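Irwood : le tri des cubes de bois passe par la couleur

IRWOOD — La ludothèque Pimia a entrepris en août de remettre en ordre son fonds de blocs de construction en bois, l'un des plus empruntés de la commune. L'opération porte sur 2555 pièces, réparties jusqu'ici dans des caisses où toutes les couleurs se mélangeaient. Le travail se fait sur table, couleur par couleur : jaune, rouge, orange.
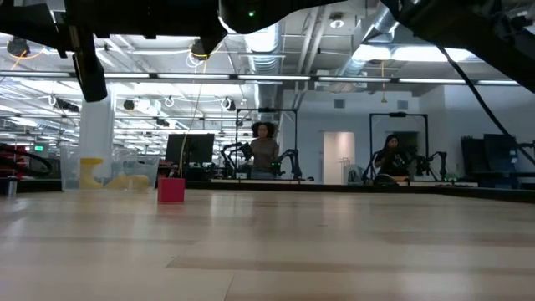
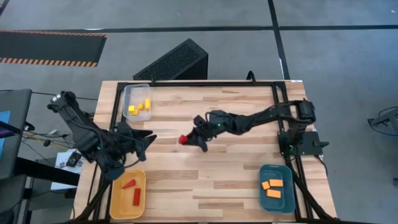
La méthode retenue est simple. Chaque couleur a son bac, et une pièce ne quitte la table que lorsqu'elle a trouvé le sien. Les formes — cubes, barres, triangles — ne sont séparées que dans un second temps, au moment de composer les lots destinés au prêt.

Pimia prête ces blocs aux écoles maternelles, aux crèches et aux familles inscrites. Les lots existants dataient de l'ouverture de la ludothèque et ne correspondaient plus aux étiquettes. Certaines familles recevaient une boîte presque entièrement rouge, d'autres se plaignaient de ne plus y trouver un seul triangle. Les demandes d'échange s'étaient multipliées au printemps, surtout de la part des écoles, qui utilisent les blocs pour les premiers exercices de classement et de comptage.

Les nouveaux lots compteront 20 pièces chacun. Ils seront livrés dans un sac en toile, avec une fiche plastifiée indiquant le contenu par couleur et par forme. La durée du prêt passe de deux à huit semaines pour les établissements scolaires. Elle reste fixée à deux semaines pour les particuliers, avec un renouvellement possible si le lot n'est pas réservé.

Une partie du fonds ne sera pas remise en circulation. Les blocs fendus et ceux dont la peinture s'écaille sont mis de côté au fur et à mesure du tri. Ils seront confiés à l'atelier Vaher, qui doit les poncer et les repeindre pendant l'automne. Les pièces trop abîmées seront remplacées par des blocs neufs commandés chez Hivirwood, le fabricant d'origine, pour conserver les mêmes dimensions. Un mélange de fournisseurs, essayé il y a quelques années, avait donné des cubes légèrement plus petits qui rendaient les constructions instables.

Le bleu et le vert ne figurent pas dans cette première phase. Les blocs de ces deux couleurs, moins nombreux, seront traités avec les planchettes et les arches, qui demandent des bacs plus grands. Aucun lot les contenant ne pourra être réservé avant la rentrée.

Pendant la durée du tri, le prêt de blocs est suspendu. Les autres jeux restent disponibles aux horaires habituels, et le comptoir des retours est ouvert dès 14 heures. Les emprunteurs qui ont encore des blocs chez eux sont invités à les rapporter, même à l'unité et même sans leur boîte. Aucune pénalité de retard ne sera appliquée sur ces retours.

Les réservations des nouveaux lots se feront au comptoir ou par téléphone. Les écoles d'Irwood seront servies en premier, puis les crèches. Le catalogue mis à jour sera affiché à l'entrée de la ludothèque à la fin du mois.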